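Gripper keeps squashing soft food, what should I change?

Skernberg
Posted Wednesday, January 7, 2026

Hi all! I've been building a two-finger gripper setup in my garage since October and I'm having way too much fun with it. Linkages are silver aluminum, fingertips are dark pads that come to a point. It handles blocks and cups great. Now I want it to lift dumplings out of a pot, and in my tests the dough gets pinched flat about as often as it gets lifted.
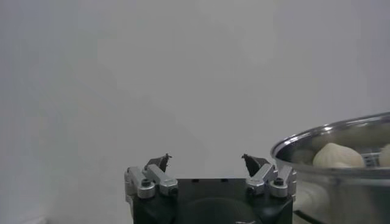
I've got the closing force at 80 on my controller's scale, which goes up to 200. Going lower made it drop things. Is this a settings problem or do I need new fingertips? Any ideas welcome, I'll try anything!

Clindadlow
Ooh, love this project! I'd go for fingertips first. Pointed ones put all the squeeze on one little spot, and dough just gives. I printed wide, slightly cupped ones in flexible filament and glued a thin sheet of silicone on the inside (food-safe stuff, please, if you're going to eat the results). After that I could drop my force way down and things stayed put.

Also, close to a set width instead of a set force. Measure your dumpling, subtract 5 mm, stop there. Works great for me with bread rolls, which are nearly as fussy. And come straight down from above so the fingers don't bump the rim on the way in.

Jirkard
just slow it down. mine was slamming shut, I set the close time to 2 seconds and it was fine. never tried dumplings though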